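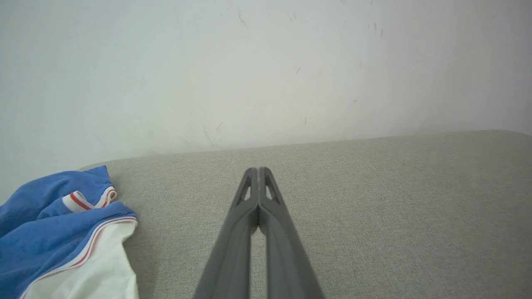

Vera

Home · Posts · Archive · Write to me

2 min read

In February our town's police began to publish a weekly list of calls, and since then I read it with my morning coffee. It is a plain table with the hour, the street and the type of call. The first one had 151 lines.

I grew up in a country where the police did not tell you such things, so for me it is still a little strange. Most lines are very small matters. A car alarm on Fundum Street at 3 a.m., a lost dog, a bicycle taken from behind the bakery. On my own street there were 10 calls in that first list, and nine of them were about noise.

My neighbors say the list makes people afraid. I understand this, but I sleep better with it. Before, when I heard a siren, I imagined terrible things – now I look it up and I find a kitchen alarm.

One thing I would like to change. The list tells us that a call was made and never how it ended. Was the bicycle found? I wrote to the station to ask if they can add one more column. They answered politely that my message was received.

Write to me · © Vera · Back to top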